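Glare, Ghosting and the Small Whiteboard
Project report, Prudurska study rooms
Inês Morais and Clifford Chan

Why we picked this

We both do most of our thinking on whiteboards, so when our course asked for a project on an everyday object we had our topic in five minutes. The question was simple: what makes a small tabletop whiteboard easy or annoying to use when two people share it across a table? We looked at glare, at marks left behind after wiping, and at the tilt of the board. It sounds like a tiny subject, but we had a great time with it, and it got bigger the more we looked!

The board

Our board is a small rectangular one with a thin black frame. It stands up on the table by itself and has a black knob on each side. We loved the knobs. Loosen them and the board tips back, tighten them and it stays where you put it. Clifford wanted to test a wall board as well, but a wall board can't be tilted, and tilt was the part we cared about most.

We worked in room 1108 in the Clenholm building. It has a plain white wall and a light beige table, which suited us very well. A pale room throws a lot of light around, and we wanted a hard case for the glare tests.

What we did

We started in November with a list of 10 things that bothered us about whiteboards and cut it down to two: glare and ghosting. Ghosting is the faint mark that stays after you wipe. For each tilt we wrote one short mark, then looked at it from straight in front and from the side. 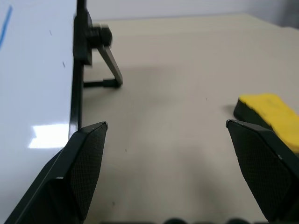
Figure 1. Side view of the board, with a short blue stroke near the top and a bright patch of glare lower down.

The side view was Inês's idea, and it changed the project. At a steep angle the surface looks completely different. Tiny specks show up, and you start to notice every bit of old ink. We had planned to score only the front view, and after the first session we went back and added a side score for all seven tilts.

Glare from the front

The front view is the one most people care about, and it was harder to score than we expected. A patch of light may be small, but if it lands on your writing you have to move your head or move the board. We gave each position a score from 0 (can't read it) to 10 (no trouble at all).

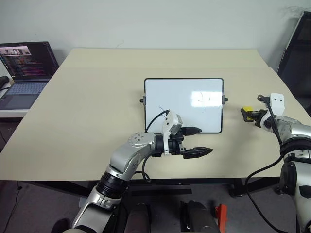

Figure 2. Front view on the beige table. The glare spot partly washes out the thin mark, which looks a bit like an "f".

Thin strokes suffered most. A thick line usually had enough ink on either side of the bright spot that we could still guess the letter. With a thin one we were guessing a lot - and we disagreed twice on what we had written ourselves.

Still to do

Our ghosting scores are weaker than the glare ones. We didn't keep the time between writing and wiping the same, and we should have. We'd also like to try a matte board next to this glossy one, and to repeat the front scores with one row of ceiling lights switched off. The score sheets are in the course folder, and the final version of the tilt table will be added by 23rd January.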